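Tilach launches the Mundivthorpe, a navy lunch bag made for proper packed lunches

Tilach, the family-run maker of bags for school, work and days out, is very pleased to announce the arrival of the Mundivthorpe, a soft fabric lunch bag which goes on sale in September through the company's own website and through Bandari, the independent chain of kitchen and homeware shops.

The new bag has been a good while in the making. Tilach has made satchels and swimming bags for as long as most of its customers can remember, and every autumn the letters and emails come in asking the same thing: when will there be a lunch bag to go with them? Last year the company sent a questionnaire to the people on its mailing list and was delighted (and a little overwhelmed) to receive 2,485 replies, many of them running to several pages and one with a very good recipe for cheese scones.

What came through again and again was that people wanted something soft. Hard boxes are all very well, but they take up as much room going home empty as they did going out full, and they rattle about in a rucksack all afternoon. People also wanted a wide opening, a dark colour that forgives the odd smear of yoghurt, and enough room for a piece of whole fruit that hasn't been squashed in beside the sandwiches.

The Mundivthorpe is navy blue outside, with gray trim and a zip to match, and it opens right down the front -- so that hands large and small can get to the bottom of it without tipping everything out on the table first.
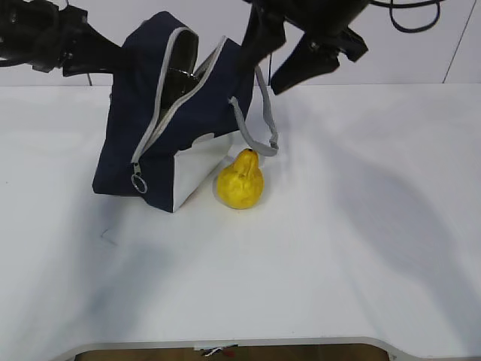 The navy Mundivthorpe lunch bag, unzipped, with a pear for the packing.

"I have packed a great many lunches in my time, and the pear always went in last and came out worst," said Celina Kołodziej, head of design at Tilach. "We must have tried every fruit in the bowl while we were working on this bag. I wanted it to feel like something you'd be glad to pick up off the worktop at seven in the morning, when you can't find your keys and the toast is burning, and I do think we've got there."

A good deal of care has gone into the outside of the bag as well. The fabric is finely woven, and the panels are joined along curved seams, giving the bag its rounded, slightly puffy look. The edges are finished in a light gray mesh, chosen after a long and very friendly argument in the workroom between those who liked the gray and those who were holding out for mustard.
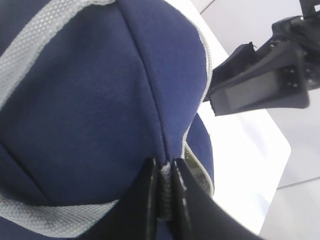 Inside, the lining is olive green with a slight sheen, and Tilach suggests wiping it over with a damp cloth of an evening and leaving the zip open overnight to let the air in. The bag should not go in the tumble dryer.

The first run is of 3,000 bags, sewn at the Mayrhofer workshop, which has stitched Tilach's satchels for many years. Of these, 1,000 have been set aside for Bandari's shops, where customers are warmly invited to come in, work the zip and try the bag with their own lunch things. Bandari will also be holding a packing morning every Tuesday in September from 8 o'clock, with tea, fruit and plenty of ideas for sandwiches that aren't ham.

Anyone who took part in the questionnaire will receive an email with details of how to order early, together with the scone recipe -- which its author has very kindly agreed to share.

Review samples and further pictures can be requested from the Tilach press office through the contact page on the company's website.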